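4.2 Reefing times on the Ivden estuary

I should own up early that I went into this part of the study expecting the Skenent to be a handful. She's a light boat with a tall rig, and every skipper I'd talked to had a story about her rounding up in a gust. 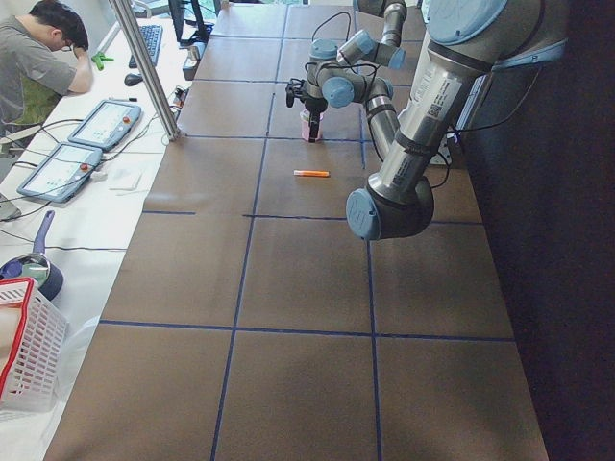

Haziq Pangaribuan
Lead author, small craft handling

So we logged 402 reefs over the season, 128 of them in wind against tide, and I timed each one from the call to the sheet coming back on. The Mathur crews reefed from the cockpit with single lines; the Kundero crews went to the mast the old way. I'd have put money on the cockpit lot (I sail that way myself!) and on flat water I'd have won it, by a median of 23 seconds. In chop the gap all but vanished. Friction was the culprit, as far as I can tell – all those turning blocks, and a sail that won't come down while the boat is pitching. 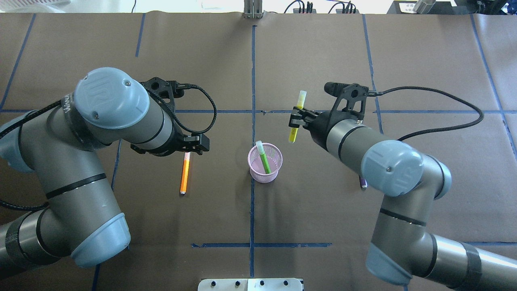
What surprised me more was the helming. The crews who bore away a touch before easing the halyard lost far less ground than those who pinched up and let everything flog, whichever reefing system they had. I plotted ground lost against heading, and the scatter came out pretty ugly above a close reach. I've left the February runs out of it, as the tide gauge was playing up and I don't trust the set we worked out for them.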